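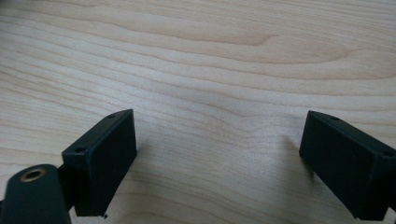
Stitirbridge Short Course in Robot Learning
Handout 4: Gathering demonstrations by hand
Revised Jan 5, 2025

What this session covers

Last time we looked at how a policy is trained once the examples exist. This session is about getting the examples. You will work in pairs at the Stokine table, one person demonstrating and one keeping the log, and swap after every 20 episodes.

Terms

An episode is one attempt at one task, from the start signal to the stop signal. A demonstration is an episode that has been kept. A session is everything recorded between one calibration and the next. Please use these words in this sense in your write-ups. In earlier years "run" was used for all three and the marking suffered.

Before you record

Open and close both grippers fully, three times each, while the logger is on. The opening width is scaled from these movements, and if you stop short of fully open the whole session will be scaled wrongly. It can be corrected afterwards but it is slow work and you will be the ones doing it.

Check that both marker plates are tight. A plate that turns by even a few degrees between episodes gives you two different grippers as far as the data is concerned.

Route the cables so that you can reach the far edge of the table with either hand without a pull. Try it before you start, with both arms out.

Read the task sheet aloud to your partner. Pairs often disagree about what counts as finished, and it is better to find that out now.

The table-setting tasks

The objects for this block are a bowl, a saucer, a striped placemat, wooden spoons and a wire utensil basket. There are five task sheets, A to E. Sheets A and B use one hand. Sheets C to E need both, and on those the holding hand matters as much as the moving one. If your left gripper is steadying something, keep it there until the other hand has let go. Learners copy early release very readily.

Spoons are harder than they look. The handle is thin, it can roll between the fingers, and the best place to take hold depends on where it has to go next. Choose a grasp that will still work at the end of the movement. If you have to regrasp, do it on the table or against the bowl, and do it slowly. 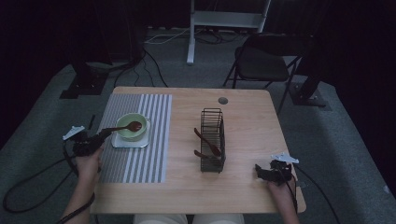 Geerts asked whether it would be better to record only clean episodes, as a learner given hesitant examples will presumably turn out hesitant as well. Fumbles should be thrown away on the spot, Geerts said, and the time spent on more good ones.

The course takes a middle position. Hesitation with no cause, such as stopping in mid-air to think, should be discarded. A slip followed by a sensible recovery should be kept and marked R in the log. At the September block we trained on clean episodes alone, and the policy did well until something moved a little out of place, after which it had no idea what to do. Adding 44 recoveries to the set helped more than adding the same number of clean episodes. We have only tried this on sheets B and C, so treat it as a guide.

Varying the start

Move the objects between episodes. By this we mean a real change of position or angle, with the bowl sometimes turned and the basket sometimes nearer to you. Left alone, people put things back where they were to within a couple of centimetres. The log has a small grid for start positions. Fill it in as you go and look for empty squares after each swap.

Do not vary everything at once. Keep the same placemat for a whole session and change it at the next calibration.

Pace

Work at a speed you could keep up for an hour. The camera on the grippers sees only a small area, and fast wrist turns blur it. On the other hand, very slow episodes are full of frames in which next to nothing changes, and these teach the learner to stand still. If an episode on sheet A takes you more than twice as long as your partner, talk about why.

Keep the target between the two fingertips as you come in, so that the gripper camera has it in view before you close. An approach from the side is quicker for a person and much less useful as an example.

How many

Each pair should aim for 400 kept demonstrations by the end of the block. The shared Zito set stands at some 3000, mixed across all five sheets, and yours will be added once checked. Sheet D is short and sheet A is well covered, so if you have a choice, take D.

Do not chase the number. Tired people produce episodes that all look alike, with the same lazy path to the basket. Stop when your partner says so.

The log

One line per episode: number, sheet letter, demonstrator, start square, outcome (K kept, D discarded, R kept with recovery), and a remark if needed. Write the remark at once. "Odd" is not a remark. "Spoon touched rim before release" is.

Never renumber. If episode 17 was discarded, the next one is 18.

To hand in

The log as written, with crossings-out left in. A count of K, D and R for each sheet. Half a page on one task where you and your partner demonstrated differently – say what the difference was, which version you would train on, and how you would check whether you were right.

Reading for next time: sections 2 and 3 of the course notes on aligning gripper poses between sessions. Section 4 is optional.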